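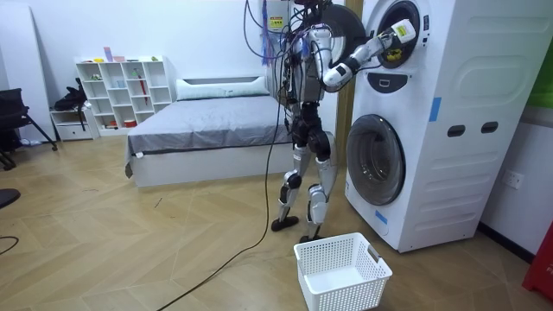
The humanoid at the upper drum, Drelten open day.

Drelten opened its lab to visitors on Tuesday, January 7, 2025, and I took the afternoon off to go. The invitation promised "household manipulation on a full-size biped." I mostly wanted to see how they handle reach into an enclosed space, which is where my own attempts with a bench arm went wrong last winter.

The demo room is laid out as a studio apartment: parquet floor, low bed, cube shelving, a stacked washer-dryer near the right wall. Visitors watched in groups of 7, with 3 runs per group. The software stack is called Cevau. The planner under it is Skastgate, which the lab released in part last year and which I have built from source, with some pain, on two machines.

The task was laundry at the upper drum, with a basket on the floor in front. It is harder than it sounds. The opening is round and not much wider than a hand plus forearm needs, so most approach angles put the wrist into the rim. Once the hand is inside, whatever camera the robot relies on is looking at its own arm. Cloth has no fixed shape to plan a grasp against. The engineer giving the talk said Skastgate samples nearly 2,000 candidate arm paths per attempt and discards any that bring the forearm within 2 centimeters of the door ring.

I asked about balance. Reaching forward at chest height moves the center of mass toward the toes, and a staggered stance buys some margin in that direction. Cevau picks the foot placement first and then treats it as fixed for the whole reach. I would have expected a small corrective step to be allowed. The answer was that stepping with a hand inside the drum had cost them a wrist joint.

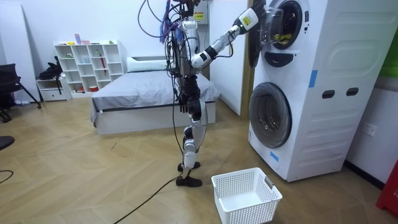 Cable routing got more questions than the planner did. Tethers add a load that shifts with posture, and Cevau models it as a constant offset at the shoulders. That seems crude to me, but the engineer said the error is small next to what the cloth introduces.

The second half was a talk on the Maksymiv dataset, which covers fabric handling only. The slides are supposed to go up later in January. I want the page on grasp failures, which went by too fast to copy down.

Parking is behind the building and the sign for it faces the wrong way if you come from the highway.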